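Participants wanted: kitchen chores study, Ona project

Posted by Grokar, Brannigan site. Open until filled, earliest start November

Can a machine do your kitchen chores yet? Some of them. Slowly. We want people who do these jobs for a living, or at home every day, to come in and teach the arm and then tell us where it falls short.

Looking for 20 people. No engineering background needed, really none. Line cooks, cafe staff, dishwashers, home health aides, parents, anybody who has cleared a lot of tables. Left handers very welcome, we are short on them.

What you'd do
Sessions run 6 hours with a paid lunch. First part is you doing the chore by hand at a regular counter. Plating, clearing, putting cups back, moving fruit and small jars. Then you drive the arm through the same chore with hand controllers. Then the arm tries it on its own and you score it. Scoring is the part we care about most so please be picky. "Would you let this thing do it in your kitchen" is question one on the sheet.

What we know so far: 298 chores logged since spring. Flat plates on a tray, pretty good. Mugs on a mug tree, hit or miss. Anything soft is still a headache, the grip is either too shy or too hard and pastry does not forgive. Knives we leave alone for now, participants do all cutting by hand.

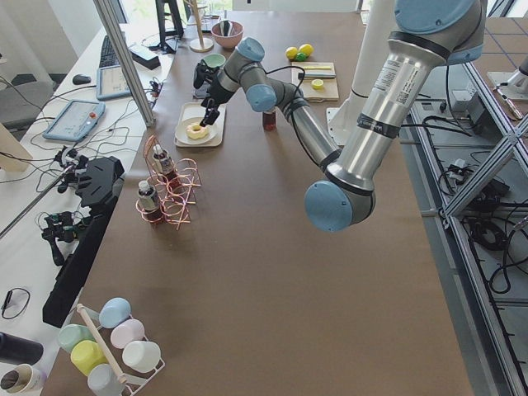 Rigoberto Alvarado wrote to us after his second session that he could clear the same table in a minute and the arm needed most of his coffee break, but that he'd take one tomorrow for the closing shift if it would only put the cups away. We get a lot of that. Fast isn't what people ask for first, they ask if they can leave it alone in the room. Not yet, is the answer. Somebody is always next to it with the stop button.

Pay
$100 per session, paid same day. Up to 6 sessions per person. Parking in the Ollier lot, bring the ticket up and we validate.

You need to be
18 or over
OK standing for stretches (stools availble, breaks whenever)
Able to use both hands for the controllers
Fine with your hands and voice being recorded. Faces are not kept

Please tell us ahead of time about food allergies, we use real food. Closed toe shoes. Long hair tied back, no dangly bracelets near the arm.

Also hiring, part time: one session assistant. Resets the table between runs, keeps the score sheets straight, wipes up. Evenings mostly, 4 p.m. on. Restaurant prep experience beats a robotics degree for this one. Same contact.

How to apply
Call or stop by the front desk at Brannigan and ask for Fidelina Llanos. Give your name, the kind of kitchen work you do or did, and which times of day work. Two or three lines is plenty, no resume for participants. Assistants please do bring a resume, and one refrence.

If you came to an earlier round you can come again, just say so when you sign up so we put you on differnt chores.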